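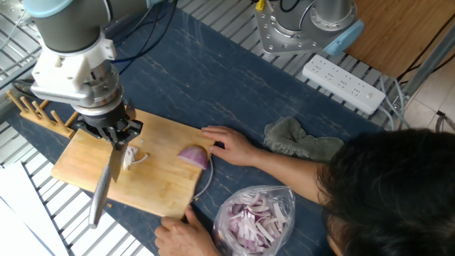
Print | E-mail

Findness – rules for recording sessions with bladed tools

These rules apply to every session in the Findness set where an arm holds a knife, peeler or grater. Lotte Vanhove wrote the first version and Elikem Ansah keeps the current one. They cover what the person at the table may do while the gripper is closed on a handle. Holding the food is allowed, as with the half onion pressed to the cutting board by hand while the arm has the knife point-down over the other side. The holding hand stays on the far side of the food from the blade, and the other hand may steady the near edge of the board. Hands do not cross under the wrist of the arm at any time.

Before a session

- Check the bolts on the wrist bracket by hand.
- Set the speed limit to 20 percent. The setting is saved per station, so read it off the screen each time.
- Route wrist cables up and back, clear of the board.
- Park the second arm if the task uses only one.
- Keep the stop button where the operator can reach it without standing up. The operator and the person holding food are never the same person.

During a session

Keep your head back from the board. People lean in when a cut goes badly, and the operator should call a pause when that happens. A paused arm still counts as a live arm. Nothing is picked off the board until the knife is back in its block or lying flat outside the reach line.

Bags and bowls of cut food can stay on the table if they are outside the path of the blade. Towels too – but not on the board.

What is in the set

400 episodes, all from the Wendden station. Of these, 100 have a person holding the food. Labels give the tool, the food, whether a hand is on the board, and the reason for any stop. Episodes that broke a rule are kept and marked "rule_break = 1". Do not train on them without reading the notes field first.

Known gaps

The Plurar station uses a different gripper and is not covered. Left-handed holding is rare. Soon-im Ji is checking the stop labels again and expects to finish in November.

Changes

10/22/22 – speed limit lowered from 80 percent. Added the line on parked arms, at the request of Sreekumar Marar.

Questions about the rules go to Elikem Ansah, about the files to Milan Hoekstra.

Print | E-mail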